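## Recolha de exemplos

O relatório do projeto Iltitz junta 3,652 episódios, gravados por 4 pessoas. Mireille Shboul defende que chega para treinar. Eu duvido: a variedade é pouca e 13 episódios tinham a etiqueta errada.

A tarefa das chaves preocupa-me mais. Um molho fica no banco vermelho, outro no gancho da placa, e o modelo pode decorar as posições sem aprender a pegar. 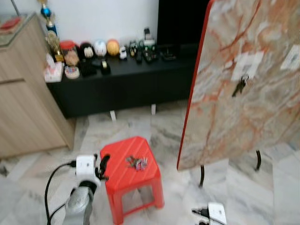 ## Por fazer

- Mudar o banco de sítio entre episódios
- Rever as etiquetas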